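Fil · Vie quotidienne · Cuisine & budget

Bon, ça y est, je me lance dans un fil sur le sujet qui fâche à la maison depuis novembre : les courses de la semaine. Installez-vous, c'est long et il y a du fromage dedans.

Avant, je faisais mes courses au Pririer en bas de chez moi, presque tous les soirs, en sortant du boulot, le ventre vide. Vous voyez le problème. J'entrais pour des œufs, je ressortais avec une tarte au citron et trois sortes de moutarde (mais pas d'œufs).

Donc nouvelle règle : une seule fois par semaine, avec une liste écrite sur papier. Et un budget de 37 euros pour le frais, le reste à part, parce que la lessive et le café me faussaient tous mes calculs.

La première semaine, catastrophe. J'avais prévu 5 dîners et le mercredi il ne restait plus que du fenouil. J'aime bien le fenouil ! Mais pas à ce point-là. 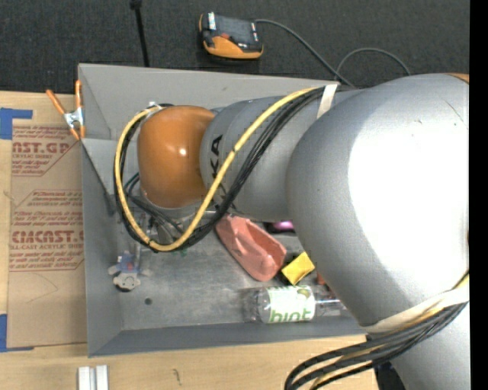

Margaux_cuisine me répond que le souci vient du menu trop précis, et qu'elle achète des légumes « qui vont avec tout » avant de décider quoi en faire le soir même. Eh ben je crois qu'elle a raison. Carottes, poireaux, un chou, et on improvise.

Depuis, je fais une grosse soupe le dimanche. Le lundi c'est de la soupe, le mardi c'est de la soupe avec des pâtes dedans, et le mercredi je mixe le tout avec du curry et je fais semblant que c'est autre chose. Mes enfants ne sont pas dupes, je vous rassure.

Question fromage : j'ai arrêté le râpé en sachet. Un morceau de comté chez Szűcs, la petite épicerie derrière la gare, et je râpe moi-même. Ça dure plus longtemps, sauf quand je passe devant le frigo avec un couteau, là ça dure dix minutes.

On m'a aussi conseillé Zallow, l'appli qui fait la liste à ta place. J'ai testé 10 jours. Elle me proposait du quinoa à tous les repas et je n'arrivais pas à lui faire comprendre que non. Retour au papier, aimanté sur la porte du frigo, avec le stylo qui ne marche qu'une fois sur deux.

Ah, et pour ceux qui demandent pour le pain : je le coupe en tranches et hop, congélateur. Direct au grille-pain le matin, c'est très bien.

Prochain chantier, le placard à épices. J'ai trouvé deux pots de cumin ouverts et un troisième neuf caché derrière. Si vous avez une méthode de rangement qui tient plus d'une semaine, je prends tout !

Inscrivez-vous à notre newsletter pour recevoir les fils les plus lus de la semaine. Vous pouvez vous désabonner à tout moment.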